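Maps & Places | Ages 7 to 11

How a Letter and a Number Can Find Anything

By Raelene Mahuika
January

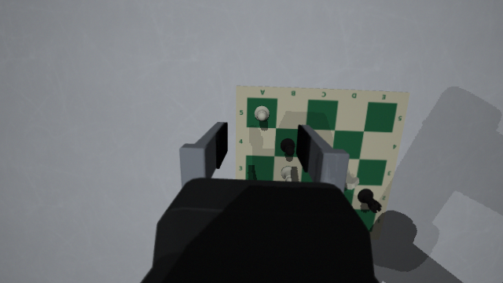
Letters go one way and numbers go the other on a chessboard.

Last summer I got very lost in a town called Zistton. I had a paper map (my phone was dead, of course) and I was looking for Ellis Street. The map had hundreds of tiny street names all over it, and I turned it this way and that way and squinted until my eyes hurt. Then I flipped it over and found a long list of streets on the back. Next to Ellis Street it said F6.

That little F6 saved my afternoon! I found the letter F along the top of the map, and the number 6 down the side, and I slid one finger down and one finger across until they bumped into each other. There was only one small square to look in, and there was Ellis Street, tucked in beside the river.

What I was using is called a grid, and once you know about grids you start seeing them everywhere.

What is a grid?

A grid is a bunch of lines going up and down crossed by a bunch of lines going side to side. The lines make boxes. A row of boxes going side to side is called a row, and boxes stacked up and down make a column. (If you mix those two up, think of the columns on the front of an old building. They stand up tall.)

Each column gets a name and each row gets a name. On lots of maps the columns get letters and the rows get numbers. Put the two names together and you have the name of one box. No other box on the map has that name.

Why do we need two names? Well, suppose I told you my cat was hiding somewhere in column F. You would have to look all the way down the whole column, and my cat would be long gone by then. If I said she was in row 6, you'd have the same trouble going sideways. But if I give you both, you can go straight to her.

Why use letters AND numbers?

You can make a grid with numbers both ways, and plenty of people do. The trouble is that it's easy to flip them around. If I say "2, 5" do I mean column 2 and row 5, or row 2 and column 5? Those are different boxes, and they could be on opposite sides of town.

With a letter and a number, you can't get muddled. B5 and 5B have to be the same place, and your friend will find it even if you say it backwards.

Letters have one problem, though. The alphabet stops at Z, and sometimes you need more than 26 columns. Computer spreadsheets solve this by starting over with double letters, so after Z comes AA, then AB, then AC, and on it goes.

When it's numbers both ways

In math class you will meet a kind of grid that uses only numbers. Everybody has agreed on a rule for it: you always say the "across" number first and the "up" number second. My teacher taught us to walk along the hallway before going up the stairs, and I still whisper that to myself when I'm drawing a graph.

The two numbers are called coordinates (say it like this: koh-OR-din-its). On a math grid they usually name the spot where two lines cross, and on a street map a letter and a number name a whole box. So a math grid can point to a tiny dot, and a street map points to a little neighborhood and leaves you to hunt around in it.

A grid for the whole world

People have drawn pretend lines around the Earth too. The ones that go around it sideways, like belts, tell you how far north or south you are. That's latitude. The most famous one is the equator, right around the middle. The ones that run from the North Pole to the South Pole tell you how far east or west you are, and that's longitude.

Sailors used these lines to work out where they were when there was nothing to see but water in every direction. Your family's phone uses them too. When it shows a dot on a map, it has worked out its latitude and its longitude, and it does it so fast you never see the numbers.

Grids you can walk around in

Some cities are built like a grid. The streets run straight and cross each other at square corners, and often one set of streets has numbers for names. If you're on 19th Street and you need 25th Street, you know you have six streets to go, and you'll know if you're walking the wrong way because the numbers will go down.

My aunt lives in Zudent, where the streets do not do this. They curl around like spaghetti. Her house is number 255 Andis Road, and Andis Road crosses itself! The pizza always comes cold.

Big theaters use grids as well. Your ticket might say row G, seat 12, and that's a letter and a number again, doing the very same job.

Try it: make a treasure map

You'll need a sheet of paper, a ruler, a pencil and something small to hide.

Draw a map of your bedroom, looking down on it as if you were a fly on the ceiling. Put in the bed, the door, the rug and anything else that stays put. Then use your ruler to draw lines across and down until the whole map is covered in squares. They don't have to be perfect -- mine never are -- but try to keep them close to the same size. Write letters along the top and numbers down the side.

Now hide your treasure and find its square on the map. Write the letter and the number on a scrap of paper, hand it to a brother or sister or grown-up along with the map, and see how long they take.

For a harder game, write three squares on the paper and put a clue in each one that leads to the next. I did this for my nephew on a rainy Thursday and he found all three before I had finished making my tea, so next time I'm drawing smaller squares and using the whole house.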